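The Charger Goes in Last
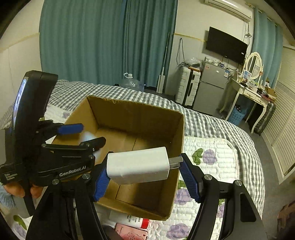 How long does it take to pack up one room?

Longer than the evening you set aside for it, and then another hour in the morning for the stuff you forgot you owned.

I had told Palesa I'd be done by 10. Palesa Ndlovu lives across the landing and has moved house more times than I've changed my curtains, so she has views on this. Her first view is that you pack the bed last. Her second is that you never, ever pack on the bed. I was packing on the bed. Where else was I going to put the box? The floor was spoken for – the mop, the big water jug, the suitcase I kept walking into – and the bed was the only flat thing left at a height my back would put up with.

So the box sat there on the checked sheet like a visiting relative, and I stood over it with a white charger and couldn't make up my mind.

It was the charger from Trostine. I'd bought it my first week there, at the little shop under the bridge, when I had one suitcase and a job at Wunent that was supposed to last five months. It outlived the job, and it outlived the phone it was for too. And now I was off to Mamstead with a new job and a room I'd only seen in the rain, and what was I doing? I was having feelings about a plug.

My phone rang. It was Mrs. Bajpai from downstairs.

"Are you taking the curtains?" she said. Shakuntala Bajpai doesn't do hello.

"They're yours, Mrs. Bajpai. They came with the room."

"I know they're mine. I'm asking if you want them. The next girl wants beige." She said beige the way other people say mice.

I looked at them, all that teal, right down to the floor. I'd hated them when I moved in. I remember lying under the air conditioner that first September, thinking it was like living in a fish tank (a nice one, but still). Somewhere in there I'd stopped noticing, and after that I'd started liking how the afternoons looked behind them.

"I don't know if they'd fit," I said.

"Then you hem them. You have hands?"

"I have hands."

"So." And she hung up.

Now I needed a bigger box, obviously. I went and knocked on Palesa's door and she came over in her slippers, took one look at the bed and didn't say a word, which was worse than the speech. She did pick up the flowered card and read the back of it, because she reads everybody's cards.

"Who's Esquivel?"

"My old supervisor. From Wunent."

"He says you still owe him 16 dollars."

"He's joking."

She turned it over and looked at the flowers again. "I don't think he's joking."

We got the little fridge onto the list of things staying and the drawers onto the list of things going, and then we argued about the TV – I said it stayed, she said look at those cables, nobody wants those cables. It stayed. She made tea in her own kitchen and carried it across, and we drank it sitting on either side of the box, with the quilted mat all bunched up under her.

"What goes in first?" she said.

"This was going in first." I still had the charger in my hand. I'd carried it to her door and back.

"Is your phone full?"

I checked. It was on 5 percent.

She took the charger off me, plugged it in by the bed and went home to find me a bigger box.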